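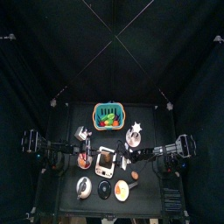
Los dos brazos sobre la mesa de la cocina de juguete, con la cesta de verduras al fondo.

Cómo preparar la mesa de cocina para grabar demostraciones con dos brazos

Esta guía es para los grupos del taller de robótica de Manddale que empiezan en octubre. Explica cómo montar la tarea de la cocina y cómo grabar una sesión completa. Se da por hecho que los brazos ya están calibrados; si no lo están, haced antes la práctica 2.

Qué hace falta

— Los dos brazos con sus pinzas.
— La caja de cocina Koech (verduras, huevos, ollas, tapas y horno).
— El portátil del taller con el programa Sesau instalado.
— La hoja de sesión del grupo.

Paso 1. Colocar los objetos

Dejad la cesta al fondo, en el centro, con las verduras dentro. El horno va en medio de la mesa, donde lleguen las dos pinzas. La sartén con el huevo frito se pone delante, a la derecha, y el hervidor delante, a la izquierda. El resto puede cambiar de sitio entre una grabación y otra, y conviene que cambie: si todo está siempre igual, el modelo aprende las posiciones y falla en cuanto alguien mueve una tapa.

Paso 2. Revisar los cables

Moved cada brazo despacio por todo su recorrido. Ningún cable debe tensarse ni arrastrar objetos. Si uno roza la mesa, sujetadlo con velcro a la base.

Paso 3. Elegir la tarea

En Sesau, abrid la lista de tareas y escoged una. Para la primera sesión recomendamos «pasar el pan a la sartén», que se puede hacer con un solo brazo. Las tareas con olla y tapa piden coordinar los dos y salen mal al principio.

Paso 4. Grabar

Llevad los brazos a la posición de reposo, pulsad Grabar y haced el movimiento sin prisas. Al terminar, volved a reposo antes de parar. Si se cae algo, no lo recojáis con la mano: parad, marcad la toma como fallida y empezad otra.

Cada grupo tiene que entregar 100 tomas válidas. El curso pasado, el grupo de Lasdale necesitó 142 intentos para llegar.

Paso 5. Guardar y comprobar

Reproducid las cinco últimas tomas a velocidad normal. Si veis saltos en el movimiento, borradlas y repetid el paso 2. Una sesión completa ocupa alrededor de 77 GB, así que mirad el espacio libre del disco antes de empezar.

Al acabar, apagad primero los motores y después el portátil. Los juguetes vuelven a su caja.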